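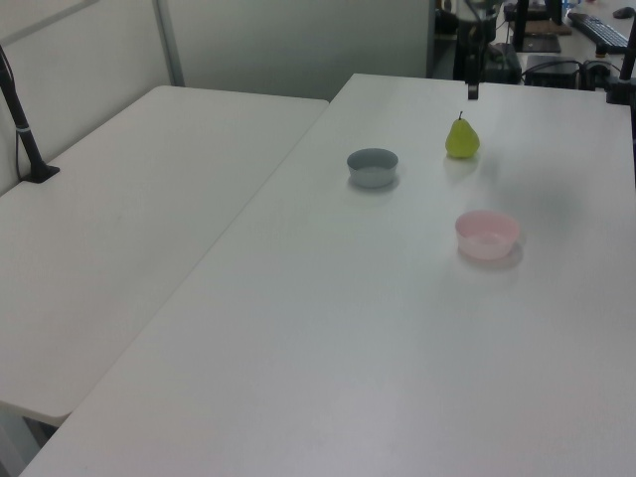 4.2 Teaching a pick-and-place target

Use this procedure to tell the Mandolau planner which object to pick and which container to place it in. The camera calibration in section 3 must be finished first.

1. Put the object and the containers on the table. Leave enough room between them for the open gripper.
2. Open the Scene tab and click Detect. Each item gets an outline and an ID.
3. Check the outlines. If one takes in part of a shadow, raise the Edge threshold by 2 and click Detect again.
4. Click the object and choose Set as pick. In the sample task this is the pear.
5. Click the container and choose Set as place. The sample task uses the pink bowl. Leave the gray bowl unassigned so that the planner treats it as an obstacle.
6. Set Approach height to 12 cm and Speed to 30 percent.
7. Click Plan, then Preview. Follow the whole path on screen before you go on.

CAUTION: Keep hands off the table while the Run button is lit. The planner does not track people.

8. Click Run.

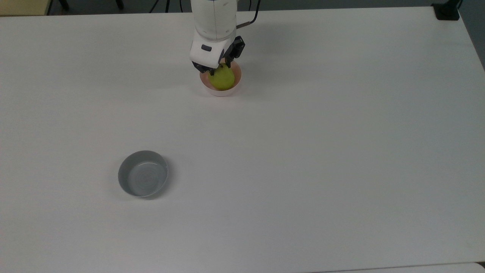
Figure 4-3. Gripper at the place target, pear in the pink bowl.

Note: If Plan stops with error 3846, no path clears all obstacles. Move the unassigned items farther from the place target and repeat from step 2.

Note: Targets are stored by ID. Running Detect again clears both assignments, so repeat steps 4 and 5 each time.

To keep the task, choose File > Save task. Saved tasks include the speed and approach height but no camera settings.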